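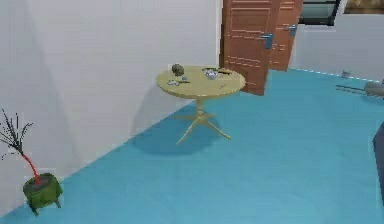
Figure 3. Simulated room with a round pedestal table, a pair of scissors and other small items on the tabletop.

4.2 Print runs and cartridge yield

The print trial used the office machines already in service at the Addo site. All were monochrome laser printers of the same model, and each was set to its default density with toner saving switched off. Cartridges came from two sources. The first set was new, bought through the usual supplier. The second set was remanufactured by Tollum from spent cores of the same type, with a new drum, a new wiper blade and a fresh toner fill.

Staff were not told which kind of cartridge was fitted. Labels were covered before delivery, and Aba Quaye kept the key until the last cartridge had been removed. Printers were left in their normal places and the jobs were ordinary ones - letters, delivery notes, timetables and a good many spreadsheets. A fixed test page was also printed at the start of each working day and stored flat in a folder for later scoring.

In all, 97 cartridges were run until the first visible fading on the test page. We did not shake cartridges to extend their life, although users often do so, and any that had been shaken by mistake were left out of the yield figures. There were 3 such cases, all remanufactured, and they are not part of the 97.

Page counts were taken from the printer's own counter. Duplex sheets were counted as two pages. The new cartridges lasted longer on average, by 291 pages, but the spread within the remanufactured set was wide and several of those outlasted most of the new ones. The shortest lives came from a single batch received in November. Kallio and Canpolat opened two cartridges from that batch and found the hopper seal seated badly, with loose toner along the edge of the waste bin.

Print quality was scored by two readers working apart. They marked each test page for background grey, banding and gaps in solid areas. Where the readers disagreed, Yayra Laryea gave a third score and the middle value was kept. Banding was recorded on 17 pages, most of them from one printer with a worn fuser, and it continued after the cartridge was changed. We have kept these pages in the quality table but marked them separately.

Returned cores were weighed before going back to Tollum. The weights are used in Section 4.3 to estimate how much toner remained unused at the end of life.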